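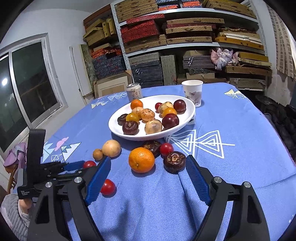 An orange and water chestnuts on a blue tablecloth.

Rondeck Fruit Box – Your Questions
2 min read

What's in the box?
Whatever Yaryna Bilyk liked at the market that morning. She has opinions about pears.

Can I choose what I get?
You can rule out up to 4 items. Ruling out "vegetables" counts as cheating.

How much does it cost?
The small box is $48 and the large is $60. Orders over $70 get free delivery, a number we picked after a long argument.

Where do you deliver?
Jurano and Gorkach, plus the near side of Marín. The far side has a hill, and our van has feelings about hills.

What do I do with a water chestnut?
Wash it, peel it, slice it and throw it in a stir-fry.

My oranges went moldy. Help?
Email us a photo within two days and we'll credit you. Keep the rest in the fridge, away from the moldy one.

Can I skip a week?
Yes, by noon the day before delivery. At 12:05 you own a box of fruit.

Do you close at all?
For part of April. We email the dates – please read the email.

We use cookies to remember your basket. Accept | Decline

© Rondeck Fruit Box | Contact | Back to top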